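Gas smell in the kitchen - quick tips
14 shares | 2 comments

Smell gas? Dont flick anything. No lights, no rangehood, no kettle. Knobs off, windows open, everyone out, then ring from the footpath.

BBQ bottle - turn it off at the valve, not just the knob. Soapy water on the hose joins every June, bubbles mean a leak. Mine's a Rillano, 700 mm hose, perished at the regulator end after 2 summers. New one from the hardware place in Nelcombe.

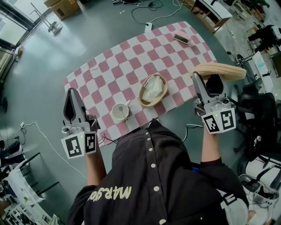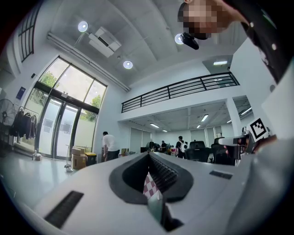

Spare bottles live outside, upright, never under the house. Not in the car boot over lunch either. Flame gone yellow and sooty? Get a licenced gasfitter, dont poke at the jets yourself.

Jiahui Li asked re alarms - yes, but check which gas its for. LPG sinks so mount it low, natural gas rises so mount it high.

Share (14)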